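Hand-held gripper rig for the shared shed — worth finishing or am I kidding myself?
Puvcombe Makers forum > Builds > Robotics

trundlewheel
Posted 2 February 2025

Long-time lurker in this section, mostly over in woodwork. I've spent the summer on a pair of hand-held grippers for the shared workshop and I'd like some people to poke holes in it before I spend any more. 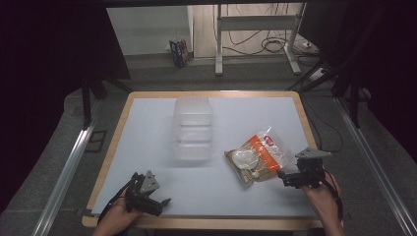

The plan is to record myself doing dull kitchen jobs with the grippers, one in each hand, and use the recordings to train the arm we've got on the Pravness bench. First job is putting a bag of food into a plastic container. Both grippers are wired, black fingers, grey triangular plate on top for the mount. Table is a white top with a timber edge, aluminium rail up either side.

I've budgeted for 200 recordings of the one job and I'm at 66. My own feeling is that I'm going to end up with a very expensive way to move a bag from one side of a table to the other. Tell me I'm wrong. Or right.

gumbootgary
You're right. Next.

Serious answer: I did a version of this in my garage with one arm and a joystick and got a policy that worked on my bench, under my lamp, with my mug. Moved the lamp and it went for the edge of the bench. 200 recordings of one bag on one white table will teach it that table.

pleteo_fan
Bit harsh. The whole point of hand-held grippers is that you can take them somewhere else. Do fifty on that table, then go home and do fifty on the kitchen bench. You can't do that with an arm bolted down.

Which software are you running, trundlewheel? If it's Pleteo, turn on the timestamp check before you do anything else. I lost a whole weekend to a left hand that was lagging the right.

trundlewheel
Yes, Pleteo. Timestamp check is on, thanks to an old thread of yours.

Taking them elsewhere is the theory, but look at the cables. One off each gripper, trailing down past the wrist. I'm as bolted down as the arm is.

socket_set_sue
Cables were my first thought too. You will snag one, and you'll do it on your best take. I'd run them up the forearm with a couple of hook-and-loop straps and then over the shoulder. Cheap as chips from the hardware store.

Also, why a clear container? Clear plastic on a white top is about the nastiest thing you could ask a camera to find. You can see the table straight through it. Add a clear plastic bag and you've picked two hard objects for your first go. I'd have started with a wooden block and a coloured tub.

gumbootgary
+1 to the block. Everyone skips the block.

trundlewheel
I did skip the block. My reasoning was that if it can't cope with the stuff in my actual pantry then I don't much care whether it can cope with a block. I'm not after a demo.

The container does have ridges across the sides, so there's something for the camera to catch. Whether it's enough I couldn't tell you.

pleteo_fan
Ridges help a bit. I'd disagree with Sue on this one, start with the thing you want. People do the block for six months and then find none of it carries over to packaging.

socket_set_sue
Six months? It's an afternoon. The block tells you if your rig works. If the block fails you know it's the mounts or the timing. If the bag fails it could be anything, and you'll be on here in June asking us which.

trundlewheel
Fair point, and that one stings a bit. I'll do a block run.

northshed
Coming at this from a different angle. What's the job worth? I can put a bag in a container in two seconds. I've watched this section for years and every build ends with a video of an arm doing something slowly that nobody wanted done. No offence to the OP, the rig looks tidy enough.

Bags are awful, too. They slide, they crumple, the disc thing inside yours will shift about and change where the weight sits. An industrial line would use suction and be finished.

pleteo_fan
Suction on a crinkly bag, good luck with your seal.

northshed
They do it all day long in food plants. Different cups, more flow. My point is you pick the tool for the part, and two fingers isn't it.

gumbootgary
Food plants also have a fitter on shift and a known bag. He's got a shed.

Not defending the build, mind. I still think it's going to learn the table.

trundlewheel
northshed, I've asked myself the same thing. I like making mounts. That's maybe 80 per cent of it. The rest is that a family member has bad hands and opening and shifting packets is a real problem at their place, so it isn't a job nobody wants done. I'm under no illusion that this rig is going to fix it any time soon.

On fingers v suction: the arm came with fingers. Changing it means a pump, and the Pravness bench is next to people trying to have a conversation.

northshed
Okay, I'll wear that. Didn't know about the family side. I'd still look at a softer pad on the fingertips before you do the other 134.

socket_set_sue
Seconding pads. Cut up a silicone baking mat. If you change the pads halfway through, though, your first 66 were done with different fingers, and I'd bin them or at least keep them in a separate folder.

pleteo_fan
Don't bin them! Tag them. Mixed data is fine if it's labelled.

gumbootgary
Mixed data is how I got the lamp problem.

pleteo_fan
You got the lamp problem from having one lamp, mate.

akinola_bench
Mod here, from the Akinola group. Two practical things. Check what your wrist plates weigh, we printed ours solid and our forearms were cooked after 100 takes. Tired hands make sloppy recordings and the arm copies the slop. Second, keep the rails clear. If a rail or a cable sits where the arm wants its elbow, you've recorded a motion it can't do.

We got to 2,000 recordings on folding tea towels and it's still only decent. I'd call 200 a first look.

trundlewheel
2,000 tea towels. Right.

I hadn't thought about the elbow at all. The rails run up both sides of the table and my wrists go over them without me noticing. I'll mark out the arm's reach in masking tape and see how much of what I've recorded falls outside it. I suspect I won't like the answer.

Order of business then: tape, straps, pads, block, and the bag again after that. Sue, what thickness was the baking mat?

socket_set_sue
Whatever the supermarket had. Go thin and double it if you need to. Rough side out.

gumbootgary
Post the block results even if they're rubbish. Especially if they're rubbish.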